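Session checklist, hand-guided garment demos
Task: fold puffer coat on bed
Checked by: Nayeli Inga. Comments read by: Alasdair Niven
20th September

1. Bed cleared for the coat: PASS
Duvet folded and pushed up by the headboard with the zebra-striped pillow. The Clovgate setup sheet calls this a clear bed. I would call it a mostly clear bed.

2. Starting pose matches the setup sheet: NOT SHOWN
The pink quilting is flat on the near left of the sheet with the gripper open over it. I can't tell from this whether it's the start of a fold or the end of one, and the log doesn't say.

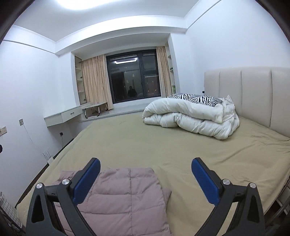

SECTION B: GRIPPER AND HANDS

3. Pads seated on both fingers: PASS
Blue pads present, left and right. Wear not checked.

4. Window covered after dark: FAIL
Curtains open, dark glass, ceiling light and a person's outline reflected in it. Brullden says the tracking ignores reflections. I'd like to see the test.

5. Coat face up, sleeves out, hood at top: PASS
Both button columns face the ceiling.

6. Pads clear of buttons: PASS, with a comment
Pads are down on the lower half, on either side of the buttons. Five in each column, dark and oval, so there isn't much room for a sloppy grab.

7. Second gripper in position: PASS
Held over the end of the right sleeve. Knitted cuff comes down over the operator's wrist. Sleeves should be pushed up.

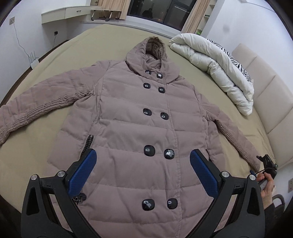 2 min read

8. Cables clear of the bed: RECHECK
There are wires near the mattress edge by the wall. Move them before the next session.

9. Enough demos to train on: OPEN
Chambi wants 80 and thinks the robot will cope with any coat after that. I doubt it. It will have learned this coat on this bed.

Recheck items 2, 4 and 8 before anything goes to Gralla.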